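Home / Furniture / Café and Breakout / Skudeo Round Table

Skudeo Round Table, Large
Product code: SKU-91
Supplied by Purnetden Contract Furniture

The Skudeo is a large round table intended for staff lounges, library reading areas, campus cafés and similar shared rooms. It is available in the finishes listed on this page and is supplied with a fixed top. Folding and height-adjustable tables are listed separately under the Mulo range.

Customers replacing the earlier Agudelo table should note that the two models do not share a base. Agudelo tops cannot be fitted to Skudeo frames, and spare feet for the Agudelo must be ordered through our parts desk while stock remains.

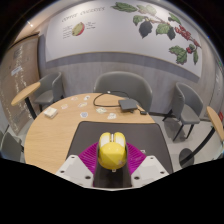
Tops are finished with a clear matt lacquer suitable for daily wiping. The lacquer resists tea, coffee and most water-based inks if spills are removed promptly. It is not resistant to acetone, bleach or abrasive powders, and damage from these products is excluded from the warranty.

Specifications
Shape: round
Top colours: light oak, walnut, white
Edge: rounded
Base: powder-coated steel, black or grey
Maximum evenly distributed load: 40 kg
Use: indoor only
Assembly: required, two persons
Warranty: 3 years, commercial use

Planning a room
Allow enough clearance behind each chair for a person to pass while the chair is occupied. Where a room serves wheelchair users, keep at least one approach to each table free of fixed seating. Our planning office will review a floor plan at no charge before an order is placed. Plans should show door swings, columns and power outlets, and should be drawn to scale.

The light oak top is the most frequently ordered finish for café areas with pale floors. Colour varies slightly between production batches, so tables intended for the same room should be ordered together.
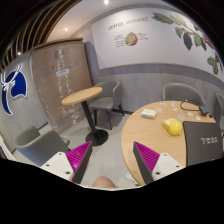

Large round table, light oak-coloured top, in a small café seating area.

Care and maintenance
Wipe with a soft cloth dampened with warm water and a mild detergent, then dry. Do not leave wet cloths on the surface overnight. Check the base fixings after the first month of use and at the start of each year, and tighten them with the key supplied. Lift the table when moving it; dragging will loosen the feet and may mark the floor.

Ordering and delivery
Orders over $2,000 are delivered free of charge to metropolitan addresses. Regional deliveries are quoted individually. Delivery is to the ground floor unless stair or lift access has been arranged in advance. Cartons should be inspected on arrival and any damage noted on the driver's docket.

Orders for the start of the academic year should be confirmed in September. Orders received later will be filled according to available stock.

Enquiries
Tuấn Khổng, Contract Sales
Please quote the product code and the delivery postcode in all correspondence. Finish samples may be borrowed by schools, councils and registered designers.

Page last revised Jan 6, 2020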